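# Making a bed properly (and quickly!) with a fitted sheet and one good blanket

I used to be a doona-yanked-up-to-the-pillows sort of person. Then I bought a sage green fitted sheet in the winter sales, liked the colour so much that I wanted to see it every day, and ended up learning how to make a bed so it stays made. I love doing it now, and I've got the whole job down to a few minutes before breakfast.

These steps are for a big mattress in a frame with side rails, the kind where you can't simply lift a corner and have it stay up while you fiddle. If your bed is a plain base with no rails, skip the bit about knuckles.

## What you'll need

- A fitted sheet that suits the depth of your mattress
- One blanket, big enough to hang over both sides
- Pillows, parked somewhere clean while you work
- A spray bottle of water (optional, but I'm very fond of mine)

Measure the mattress depth before you buy anything. Mine is 30 cm with the topper on, and my old sheets were cut for something much thinner, so they pinged off at 2 am every single night. My Wosel sheet has deep corners and elastic the whole way around, and it hasn't budged since March. The Daher one I had before it was lovely and soft but only had elastic at the corners, so keep an eye out for that on the packet.

## Step 1: Clear the mattress

Pull everything off and let the mattress air while you have a shower or feed the cat. If you're only straightening up and the sheet is staying on, push the blanket over to one half of the bed and leave it in a heap. Folding it at this stage is wasted effort, as you're about to shake it out anyway.

## Step 2: Start at the headboard

Do the two head corners first. The gap between mattress and headboard is the tightest spot on the whole bed, and you want the sheet at its loosest when you're working in there. Slide your hand down flat, palm towards the mattress, and hook the elastic right under. With a wooden frame, go slowly along the rail or you'll skin your knuckles (ask me how I know).

Upholstered headboards with vertical channels collect a surprising amount of fluff, so I run the brush attachment of the vacuum down the grooves while the pillows are out of the way.

## Step 3: Cross over for the foot corners

Now go to the foot and pull one corner on, then walk around and do the last. It will feel too small. It isn't! Lift the mattress corner a little with one hand, tug the sheet down with the other, and let the mattress drop back into it.
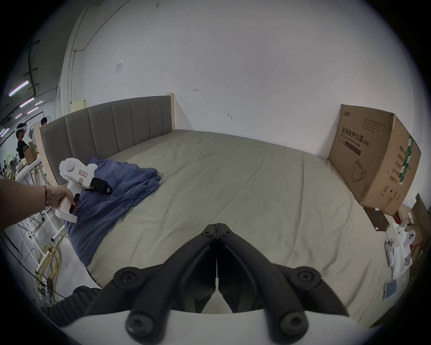
Once all four corners are on, stand at the foot and look straight up the middle towards the headboard. A fold line or seam makes a brilliant guide here – if it wanders off to one side, the sheet has been pulled harder on that side, and you can ease it back by loosening the opposite corner a touch.

## Step 4: Smooth from the middle out

Use your forearms, not your fingertips. Start in the centre and sweep towards each edge, tucking the slack under as you go. A few wrinkles will stay, especially if the sheet has come straight off the line, and a light mist of water followed by one more sweep takes care of most of them. I wash mine at 41 degrees, the odd little setting my Dretano machine calls "bedding", and they come out far less crumpled than they did on the hot cycle.

## Step 5: Shake out the blanket

Grab two corners of the short end, step back and give it a proper flick. Lay it down with the top edge level with where the pillows will start, then even up the sides by walking around the bed. Check the floor on both sides too, as a long blanket picks up dust in no time.

I like blue over green. Some people will tell you they clash, but a deep blue on sage looks like the edge of a lake to me, and I get a lift every time I walk in.

## Step 6: Pillows and a last fold

Pillows go on with the open ends of the cases facing the middle. Fold the top of the blanket back by a forearm's length so a band of the sheet shows. Done!

If you'd like a bit more weight at the foot, the Trarnitz cotton throw is the one I've got my eye on next, in mustard if they still have it.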